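Le grand tri des cravates

Août, par la rédaction de Provier

Une cravate ne s'use pas, elle attend. Les nôtres attendaient dans une armoire de la maison Elley, 99 au dernier pointage, dont la moitié à motifs de canards. Il fallait bien s'y mettre un jour. Nous avons choisi le mois le plus chaud, celui où l'idée même d'un col fermé relève de la punition.

Première règle : tout ce qui porte une tache de sauce part au chiffon. Nous en avons perdu 9 dès le matin, plus une dixième par solidarité.
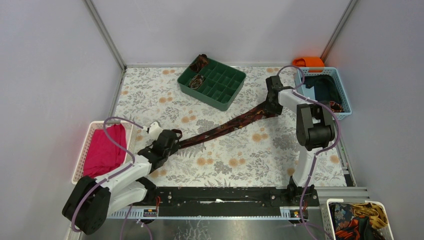
Le pli, voilà l'ennemi. Une cravate roulée trop serré garde une bosse à l'endroit du nœud, et la bosse se voit surtout les jours de mariage. Avant de ranger, on tend donc le tissu de bout en bout, comme la brun-rouge en diagonale sur le plateau à fleurs orangées, puis on roule en partant du petit pan. Pour la suite, un bac à petites cases comme le vert fait de bons voisins : une cravate par case, pourvu qu'on roule menu.

Les Villaseñor, nos voisins de palier, ne jurent que par le cintre. Leur modèle Trilen porte quelque trois cravates avant de piquer du nez. Nous leur en avons donné deux, avec canards.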